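Subject: Re: [shopfloor-bots] Can they do the dull jobs yet?
From: Ching-wen Ko
Date: Jul 15, 2020
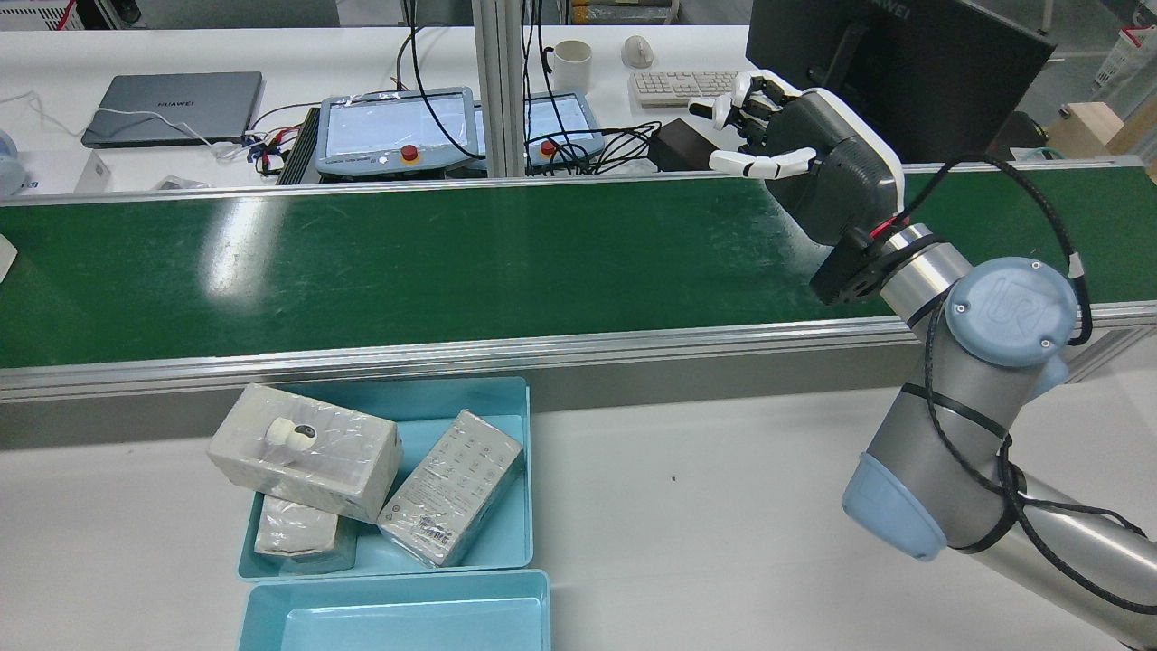
Pak-hei Chow wrote:

> I've read this list since March and I still can't tell whether any of you would trust a machine with a real packing shift. Our people at Skudlow pick up a wrapped box, turn it so the barcode faces up and put it down again, 3,000 times between them on a busy day, and chat while they do it. Show me an arm that manages that with mixed boxes and I'll come round. At home I'd settle for one that pairs socks.

Pak-hei, socks are harder than your boxes, so let's start with the boxes!

Moving things from a tray to a belt is just the sort of job I'd love to see handed over. The arm part has been fine for years (a UR will go to the same spot all day without complaint). It's the hand that gets me excited. Fingers with joints can come at a box that's leaning on the side of a tray, or get under one that's half trapped beneath another, where a plain suction cup has to hope for a flat bit. Plastic wrap is still a pain, mind you. It shines, it creases, and the camera sees an edge where there isn't one.

We kept a tally at Vorkar of 1,067 picks with mixed wrapped boxes. Single boxes lying flat went so well that I stopped watching. Boxes in a heap were another matter, and 80 of the picks needed a person to step in, nearly all of them from heaps. Would I give it your whole shift? No. Would I give it the flat ones, with someone nearby doing something more interesting? Yes, and gladly.

Fung-ping asked off list about speed. Slower than your people, by quite a way, and I'd sooner have it slow than squashing corners.

As for chores at home, I think wiping a table comes first, then loading a dishwasher if everyone agrees to own the same plates. Has anyone tried cutlery? Thắng, you said you might.

Ching-wen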